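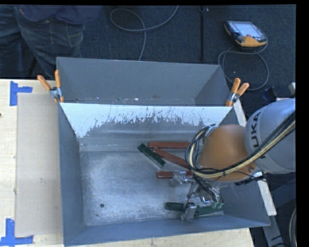
About Kastcombe

Kastcombe is an independent school of baking and pastry for adult learners. We teach the daily work of a bread bakery to people who intend to make their living by it, and to people already employed in the trade who wish to add to what they know. The school occupies the former Momis dairy building, where the thick walls keep the dough rooms at a steady temperature through most of the year.

Our History

The school was founded by Yayra Asante, who had managed the night shift at a wholesale bakery and found it difficult to hire staff with a sound grounding in fermentation and shaping. The first classes were held in the evenings, in a rented kitchen with one deck oven. When the dairy building became available, the school took a lease on the ground floor and later on the upper floor as well. The upper floor now holds the pastry kitchen, a classroom and the library.

Kastcombe has been in operation for 19 years. Many of our graduates work in neighborhood bakeries, hotels and hospital kitchens, and several have opened shops of their own. Ms. Asante continues to serve as director and teaches the opening week of every full-time course.

Programs of Study

The Full Certificate is a daytime program open to 30 students in each intake. It covers lean and enriched doughs, laminated pastry, oven management, food safety, costing and basic bookkeeping. Students work in small teams that rotate through mixing, shaping, baking and counter service. Written work is modest in length but must be completed in order to graduate.

The Kyei Evening Program is intended for those who cannot leave their present employment. It follows the same bread syllabus over a longer period and leads to the same examination in that subject. Pastry may be added as a separate course.

Short courses are offered throughout the year in rye and whole grain breads, sourdough maintenance, and holiday baking. The holiday course is held in December and fills early. Applicants are advised to register as soon as dates are announced.

The School Bakery

Bread made in class is sold to the public at the Boseo counter, on the street side of the building. The counter is staffed by students under the supervision of an instructor, and the experience forms part of the certificate. Loaves remaining at the close of business are given to a local food pantry. Customers are welcome to order in advance, although the range on any given day depends on the teaching schedule.

Library

The library holds 3000 volumes on baking, milling, nutrition and small business management. Enrolled students may borrow up to three books at a time. Graduates retain reading privileges for life and may consult the recipe archive by appointment.

Admissions and Financial Aid

No earlier experience in baking is required. Applicants submit a short written statement and attend an interview, followed by a trial morning in the bread kitchen. The trial is not graded. Its purpose is to allow applicants to learn the pace and physical demands of the work before they commit to a course of study.

Tuition may be paid in full or by monthly installments. A limited number of partial scholarships are awarded in each intake on the basis of financial need. Requests for aid should be included with the application.

Visitors may tour the school by arrangement with the admissions office.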